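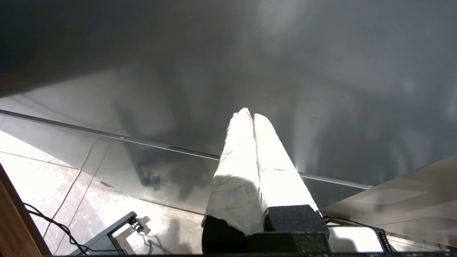 2018-07-26
Oona Rissanen
Filed under: Bench Notes / Grippers & Wrist Cameras

Third day of Cisitz versus Wuisan, and the first on which both grippers were on speaking terms with the controller. Brijesh had the Wuisan running before I got my coat off. It then refused to home until I left the room for coffee. I have written this down under "observations" and he has asked me to move it.

Picking up where Tuesday's entry stops. The Cisitz has the parallel jaw, long stroke, slow close, and a force setting that goes from "gentle" to "gentle, but longer." The Wuisan is shorter and quicker, and it closes like a stapler. Same arm, same mount plate, same wrist camera. We swap the gripper and leave everything else alone, or that is the plan as written on the whiteboard. The cable has other ideas, see below.

White wrap on the fingers. I was against it on Monday and I am for it today, so I had better write down why before I change back. With bare black fingers the wrist camera was metering off a large dark lump in the bottom of its view and brightening everything else to make up for it. Anything pale on the floor went to chalk. With the wrap on, the fingers come up bright, the auto exposure settles lower, and the tips can be picked out against the gray of the panel. Fingertip tracking went from sulking to mostly fine. The cost is that the wrap creases and the creases move. The tip detector has a soft spot for a good crease and will follow one down the side of a finger if you let it. I tightened the search window and it behaved for the rest of the morning.

The wrap also picks up smudges. I don't mind the smudges, they give the tracker something to hold. Brijesh minds them. He rewrapped one set of fingers after lunch, very neatly, and the tracker did worse on it. I said nothing, for several minutes.

Exposure. Auto is fine for looking at and useless for comparing. Fixed it at 2000 microseconds for both grippers, gain wherever it landed on the first good run, white balance locked. There is still blowout on the bright side of the floor area when the sun gets in, and the panel throws glare back at the camera whenever the wrist tips past a certain angle. Blinds half down helped. Blinds fully down and Brijesh walks into things.

The reflective panel. This is the part Ternstead care about, as their whole complaint is that the arm gets near anything shiny and loses its nerve. So we do the approach along the panel, tips nearly closed, low over the marble, stop short, open, close, back out. The depth estimate sees floor through the panel, sees floor in the panel, and can't decide how many floors there are. Near the silver edge it is worse. The edge gives one lovely crisp line, and the estimator fits a plane to it with total confidence, generally the wrong plane.

Things tried on this, in the order we lost patience with them:

Masking the top half of the view. Works, in the sense that closing your eyes works. It threw away the panel and also anything a person might want to pick up next to the panel.

Using the fingertips as a reference and only trusting depth close to them. Better. This is where the white wrap earns its keep. The trouble is on the way in, when the tips are a long way from everything and the trusted region holds nothing except fingers.

Slowing down. Always works, always embarrassing. The Cisitz does this by temperament. The Wuisan had to be told twice, once in the config file and once in the other config file, the one that wins.

Where we ended up: fingertip reference plus a slow last stretch, with the mask switched on only when the estimator reports two planes at once. Brijesh calls this the two-floor rule. It is ugly, and I'd like to replace it with something I could explain to Ternstead with a straight face, but it got us through the afternoon.

Latency. I have been blaming the Ostcombe controller for the late stops, loudly and to anybody who came near the bench. Brijesh put a trigger on the close command and measured it properly: 246 ms from command to first motion on the Cisitz, and the controller's share of that is small. Most of it is the gripper thinking it over. The Wuisan gets going sooner but overshoots and rings, so by the time the tips are quiet there is less between them than the spec sheets would like. Apology to the Ostcombe entered here. I am not saying it out loud.

Foam. The pads at the base of the fingers are there to stop buzz getting from the body into the camera bracket, and they do. The porous one tears. It tore again today along the top, where the wrap ends. The firmer block has kept its corners and I have nothing bad to say about it, which makes it the only component on the bench in that position. Next set to be cut from the firm stuff on both sides. Brijesh thinks the softer pad damps better and may be right, but I can't tell from today's numbers whether it is damping or just coming apart in a helpful way.

Load check, quick and dirty, end of the day. Dummy part weighed on the kitchen scale at 434 g. The Cisitz held it level, held it tilted, and let it slide when the wrist went over fast. The Wuisan held it through all of that and left a dent in it. With the wrap on, both slipped sooner than they did bare on Monday, enough that we should not quote grip figures from wrapped fingers to anyone. Wrapped is for vision runs. Bare, or with proper pads, is for grip runs. Please don't mix the folders. I mixed the folders on Monday, they are now unmixed, and it took an evening.

Cable. The coil by the wrist is the right idea and the wrong length. At full reach it pulls, and the pull is enough to turn the camera a little, and then the hand-eye calibration is off by an amount that looks exactly like a gripper problem. I spent a good hour on Wednesday tuning a gripper that had nothing wrong with it. Until the longer coil comes, keep the approach short and re-run the calibration after every swap. Also the loose loop on the floor by the wood edge: route it or tape it down. I have stepped over it so many times it has become part of my walk.

The small clamp on the gray bracket wants a half turn every so often. Knob only, no tools. It puts a hard little shadow on the marble, which the segmenter has now reported as an object in three separate runs. Very sure of itself each time. If you see a grasp planned on bare floor near the bracket, that's why, and no, you can't pick it up. The Wuisan had a go.

Brijesh's view, so that this isn't only mine: he'd take the Wuisan, soften the close in firmware, and live with the ringing. He says a slow gripper stays slow forever and a rough one can be taught. My view is that he hasn't seen the firmware docs, of which I have read both pages. I would take the Cisitz for anything near the panel and argue about the rest. Ternstead would like one answer and will be getting two with a table.

Left to do:

Repeat the panel approach with the fingers closed fully. Today they stopped a little shy of touching and I want to know whether the gap is helping the tracker.

Matte spray on a strip of the panel, if Ternstead agree to it. Brijesh to ask, he has the better phone voice.

Firm foam both sides.

Longer coil. Ordered on Monday, no word.

Rerun the load check bare, both grippers, same dummy part, dent facing out.

Gripper left on the arm overnight is the Cisitz, jaws unpowered, exposure still locked. If you turn auto back on to look at something, lock it again and put the gain back. The value is on the sticky note on the monitor, the yellow one. The pink one is from some earlier argument and I don't know what it refers to.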